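3.2 Disassembly task

The second task used office desktop computers that a school in Pesgate had retired. Each of the 32 participants worked on one computer for at most 30 minutes. The side panel was removed first, and then the memory modules and the processor cooler were taken out. The processor itself stayed in its socket until the last step.
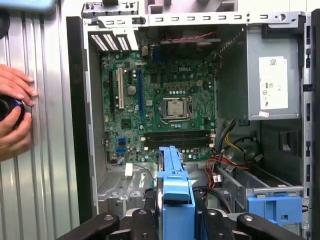

Figure 2. Interior of a Dell tower with the processor exposed and both memory slots empty.

We recorded the order of the steps and every request for help. Similar to Wumbei and Ortner, we did not give a written manual. Participants who had repaired a computer before were analyzed as a separate group (Section 4.1).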